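How to Clean and Repaint the Base of a Metal-Clad Building

Posted 10 June 2022 by Dorota Kubiak

Long metal-fronted buildings that sit right on a sidewalk get dirty from the bottom up. Street dust settles on the lower part of the wall and rain splashes it back up from the concrete. The panels above usually need only a wash. The painted base takes the wear, and it should be recoated before the old paint starts coming off in sheets.

These steps are for a painted masonry or concrete base. If yours is metal, the order is the same but you will need a metal primer.

What you need

Garden hose with a spray nozzle
Soft brush on a long handle
Stiff nylon brush
Bucket and mild detergent
Scraper and 60 grit sandpaper
Masking tape, 2 inches wide
Masonry primer and exterior masonry paint
Roller and a small angled brush
Drop cloths and traffic cones

Before you start

Check with the city if you plan to block the sidewalk. In Prarkotholm we had to leave a walking lane open, so we worked one section at a time and moved the cones along with us.

Walk the whole length of the wall and mark problem spots with chalk. Look closely at the joint between the panels and the base, at the foot of each post, and anywhere plants touch the wall. 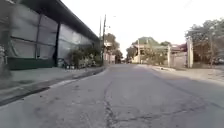 Grey panels over a dark green base, with shrubs against the wall farther down the sidewalk.

Step 1. Cut back the plants. Shrubs growing against a wall hold moisture and rub the paint. Trim them until you can get a hand and a brush behind them — you don't have to take them out. If the leaves are dusty, hose them down now so the dirt doesn't blow onto fresh paint.

Step 2. Wash the panels. Wet them first, then wash with the soft brush and detergent, and rinse from the top down. Keep the spray pointed downward at the seams. Don't use a pressure washer on thin sheeting or mesh.

Step 3. Scrub the base with the nylon brush. Sweep the sidewalk and pick up the dirt before you rinse, and keep it out of the gutter. Let everything dry for at least a day, longer in the shade.

Step 4. Scrape and sand. Take off anything loose and feather the edges with the 60 grit. Fill cracks with exterior filler and let it set hard. Brush off the dust.

Step 5. Mask and prime. Run the tape along the bottom edge of the panels and down both sides of every post. Prime bare spots and filled areas. If more than a third of the base is bare, prime all of it.

Step 6. Paint. Cut in along the tape with the angled brush, then roll. Two coats are enough with most dark colors. Pull the tape while the second coat is still slightly soft.

Choosing a color

Dark green, brown and charcoal hide splash marks better than anything pale. Keep the can label and write the mixing date on it. Touch-ups from a different batch will show on a long wall.

Aftercare

Rinse the base in spring and again in September. Trim the shrubs at the same time.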